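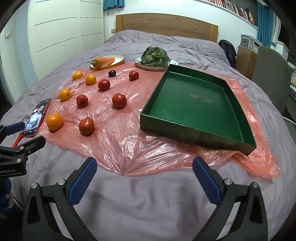

图1 软台面上的水果与空托盘,近处为张开的夹爪

第3讲 双手夹爪示教中的故障:滑脱、过夹与左右手干涉

课前请先读完上一讲的坐标系部分。本讲默认大家知道手持夹爪怎样记录位姿和开合量,也知道记录下来的轨迹怎样转成机械臂的目标点。讲义里的案例来自Fomusau任务,也就是把散放的水果逐个放进托盘。示教在Basden教学点完成,回放和策略运行在Kemier双臂工作站上。

一、案例经过

Fomusau任务的第一版策略在工作站上运行时,前面几轮正常。随后出现了三类问题,按日志里的先后排列如下。

左臂夹住橙子,抬离台面后橙子从指间滑出,碰到托盘边沿,滚回台面。策略没有察觉,继续走完放置动作,在托盘上方张开空夹爪,然后去取下一个。

右臂夹李子时夹得过深,果皮破裂,汁液沾到指垫上。操作员没有停机清理,接下来的一次苹果抓取也滑脱了。事后在指垫的纹路里找到了残留果肉。

最后一次,左臂还没有退出托盘上方,右臂已经进入,两只夹爪的外侧相碰,右臂触发保护性停机。左臂没有收到停机信号,又走了一小段才被操作员按急停按钮停下。

当天的处理是重启控制器,从头再跑。重启之后干涉又出现了一次,位置几乎相同。到这时才停止实验,开始查数据。

这份经过里有两处处置不当。第一处是滑脱之后没有保存现场,水果被捡回原位,夹爪也被手动张开过,当时的实际开度无从得知。第二处是保护性停机之后直接重启,控制器缓存里的关节力矩记录没有导出。后面的分析主要依靠示教数据和视频,力矩只能靠推测。做实验报告时,凡是推测出来的内容都要单独注明。

二、先分清故障出在哪一层

双手示教的链条比较长,从人手到夹爪,再到记录、对齐、训练、执行。同一个现象可以由其中任何一层引起。以滑脱为例,可能的来源有:

指垫脏污、磨损或安装歪斜;
开合量记录有零点偏差;
示教时夹持点本来就偏离果实中部;
训练数据里混入了没有夹稳的片段;
执行端的夹持力上限设得过低。

排查时从便宜的查起。看指垫只要一会儿,核对零点也不费事,重新训练则要占用一整晚的机时。不少组在实验报告里一上来就调训练参数,调完发现螺钉是松的。这类报告以后会退回重写。

还有一个原则:一次只改一处。Fomusau案例中,有人在更换指垫的同时把夹持力上限也调高了,滑脱确实减少,但是哪一项起作用就说不清了。后来只好把两项都恢复,再分别试一遍。

三、单手夹持:滑脱与过夹

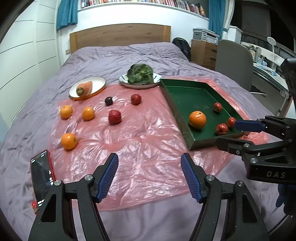
滑脱与过夹常常是同一个零点问题的两面。夹爪的开合量由机构位置换算得到,零点对应两指刚好贴合的状态。零点偏向张开一侧,机器人执行时就夹不紧;偏向闭合一侧,软果就会被压坏。图中夹爪的两指各装一块带纹理的蓝色指垫,两指张开并向内倾斜,指臂转轴处可以看到圆形的银色螺钉头。检查时从这些部位开始:指垫是否平整,转轴处有没有旷量,左右两指能否同时到达中线。旷量用手就能感觉出来,轻轻扳动指尖,如果指臂先晃一下才带动机构,换算出来的开合量就不可信。

本案例中,左手夹爪的零点偏了2毫米。橙子个头大、表皮有弹性,指垫多压进去或少压进去一点,示教的人手上几乎没有差别,人会自然地握紧一些把误差补回来。记录下来的数值却没有这个补偿。执行端照着数值闭合,接触力小了一截,静止时还能夹住,抬升加速时就滑出去了。

右手夹爪的零点正常,李子的破裂另有原因。示教李子的片段本来就少,策略在看到小而深色的果实时,沿用了抓小个苹果的闭合量。苹果硬,指垫到位后自己会停下;李子软,指垫继续往里走。解决办法有两种,一种是补充软果的示教,一种是在执行端设置接触后的限位。教学点两种都做了。只补数据而不设限位不可取,策略遇到没见过的软物时仍然会过夹。

关于夹持点,记住下面几条。

果梗朝上时,两指夹在果实最宽处略偏下的位置,抬升时果实不容易向下滑。

果梗朝侧面时,指垫避开果梗。果梗硬而窄,夹在上面等于把整块指垫的接触面减少到一个点,稍有转动就松开。

扁一些的果实容易在指间翻转。翻转本身不算失败,但要在标注里注明,否则后面计算放置姿态时会出现一批无法解释的偏差。

长条形的物体,例如胡萝卜,夹在重心附近。粗的一端重,重心不在长度的中点。

叶菜不在本任务的抓取范围内,示教时不要顺手去碰。

四、软台面带来的附加误差

Fomusau任务有意选用软台面。硬桌面上调好的策略换到床铺、沙发一类的表面,高度方向的误差会明显变大。被面有褶皱,塑料布铺上去也不会完全贴平。手指往下压的时候台面会让开,果实跟着下沉,指尖实际到达的位置比硬桌面上低。

示教的人不会在意这些,手往下多送一点就够到了。于是数据里出现大量比台面名义高度还低的指尖位置。清洗程序如果按硬桌面的规则剔除“穿透台面”的样本,就会把正常的抓取全部删掉,只留下夹得偏高的那些。偏高的抓取恰好容易滑脱。Jasińska清洗脚本的旧版本就有这个毛病,新版本把高度下限改成了可设参数,用之前要自己填,默认值仍然是硬桌面的。

托盘也会动。托盘放在塑料布上,塑料布下面是被子,摩擦小,支撑又软。手指碰到盘沿,托盘会平移或者倾斜,盘里的橙子跟着滚。示教过程中托盘位置变了,不要伸手去扶正,让片段继续,结束后在备注栏写明。中途扶正会在数据里留下一段没有任何手部轨迹对应的位移。

塑料布的反光是另一个误差来源。亮斑随视角移动,位姿跟踪有时会把亮斑的边缘当作固定特征。检查方法很简单:夹爪放稳不动,看记录的位姿是否漂移;再挡住窗户一侧的光,重复一次。两次结果差别大,就要拉窗帘或者换一块亚光的垫布。

五、左右手干涉 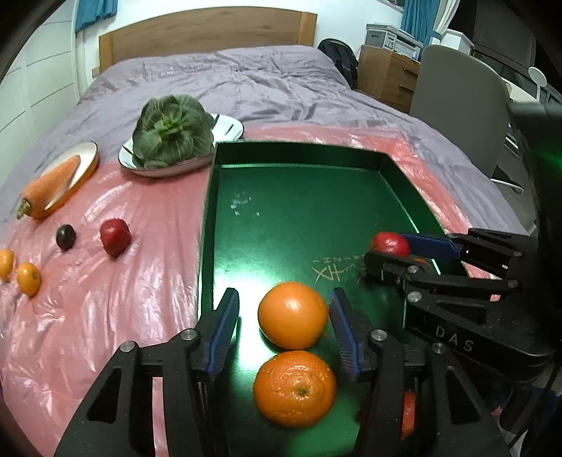
两只夹爪在托盘上方共用同一块空间。人做双手动作时靠余光和手感错开,通常不需要想。机器人没有这个本事,左右两条轨迹各走各的,能否错开完全取决于时间对齐是否准确。

案例中的碰撞就出在对齐上。左右夹爪各有自己的时钟,记录时靠开头的一次同步动作对齐。那一批约20个片段里,右手的时间戳比左手提前了2帧。单看一个片段,几乎看不出差别。但是示教的人动作紧凑,左手刚退,右手就进,两手之间留出的时间本来就很短,这点提前量足以让策略学到“左手还在时右手可以进入”。

查到这一点花了不少工夫,原因是回放视频用的是同一台相机的画面,画面里的两只手当然是对齐的。问题只存在于两份位姿文件之间。正确的检查方法是把两份位姿画在同一条时间轴上,找到同步动作的峰值,逐个片段对。只抽查第一个片段不够,时钟会慢慢走偏,越靠后的片段偏差可能越大。

同步动作也有讲究。常见的做法是让两只夹爪指尖轻碰一下。碰得太轻,位姿曲线上没有清楚的峰;碰得太重,会把指垫碰歪,又回到第三节的问题。现在教学点统一改为同时快速闭合、张开各一次,以开合量曲线对齐,开头做一遍,结尾再做一遍。开头和结尾的偏移量不一致,说明时钟在漂,整个片段作废。

空间上的规定如下。

进入托盘上方之前,另一只夹爪必须已经退到盘沿以外,或者停住不动。

两手需要同时在盘内工作时,各占一侧,指臂外侧不得交叉。

夹着果实的一手有优先权,空手让开。

不允许双手交接果实。本任务没有设计交接动作,一旦出现,片段标为无效。

放下果实后先张开,再竖直抬起,最后横移。张开和横移同时进行,指垫容易把刚放好的果实带倒。

六、停机与人员安全

保护性停机那次没有人受伤,但暴露出接线上的缺陷。左右臂各有一套控制器,急停按钮同时接到两套,保护性停机却只在本侧生效。右臂停住之后,左臂还在按轨迹运动。如果当时有人伸手去取卡住的水果,手就在左臂的路径上。

整改以后,任意一侧进入保护性停机,另一侧同时停止。改完必须验证,在低速模式下分别触发左右两侧,确认对侧停止,并把结果记在设备本上。只看软件界面上的状态灯不算验证。

进入工作区的步骤:

按下急停按钮,确认两臂都已停止。
口头告知同组的人,得到回答后再伸手。
先取果实,再清理指垫。果实被夹住时,不要硬拽,用手动释放机构张开夹爪。
手全部离开工作区后才能复位。复位由伸手的人自己做,别人不得代劳。
复位后以低速走一遍回零,再恢复正常速度。

手持示教时没有动力驱动的机械臂,风险小一些,但夹爪指臂转轴处会夹手。戴手套时要选贴合的,松垮的布料会被卷进指臂之间。长发扎好,腕带收短,线缆从手臂外侧走。

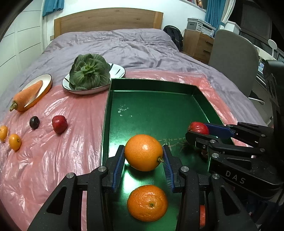
汁液和水也归在安全一节。果实破裂后,先停止记录,把破损的果实装袋拿走,再用湿布擦指垫,干布擦一遍,等纹路里干透。指垫带水时摩擦变化很大,这时录的片段没有参考价值。托盘内壁光滑,沾了汁液以后果实会在盘底滑动,也要一并擦干。插座和设备电源离台面近的,擦拭前先断电。

七、开录前检查表

下面这张表打印出来贴在设备本里,每次开录前由两个人共同完成,一人念,一人做。

两指闭合,读数归零,连续开合几次后再读,数值不变。
指垫干净、干燥,没有翘边。
转轴螺钉无松动,指臂无旷量。
显示屏电量和存储空间足够录完整组。
左右时钟同步动作已做,曲线上的峰清楚。
台面高度下限已按当前台面填写,没有沿用默认值。
托盘为空,位置已拍照留底。
果实无破损,软果单独登记。
急停按钮在伸手可及的位置。回放和策略运行时适用,单纯手持示教时此项填“不适用”。

表中任何一项没有通过,不开录。不允许先录后补。

八、作业

取课程共享目录里Fomusau任务的故障批次,完成以下内容,下次课前提交。

画出左右手开合量曲线,标出同步动作,给出每个片段的时间偏移。说明偏移是固定的还是逐渐增大的。

找出一个滑脱片段,从抬升前的最后一次闭合写起,按时间顺序写出事件经过。观察到的写一栏,推测的写另一栏。

用旧版和新版Jasińska脚本各清洗一遍,比较被剔除的样本集中在什么高度,并解释差别。

为双臂工作站写一份保护性停机之后的处置步骤,要求包含现场保存和力矩记录导出。步骤写给没有上过本课的操作员看,不要用缩写。

报告用文字和曲线说明即可,不必附训练结果。数据文件请勿改名,批改脚本按原文件名读取。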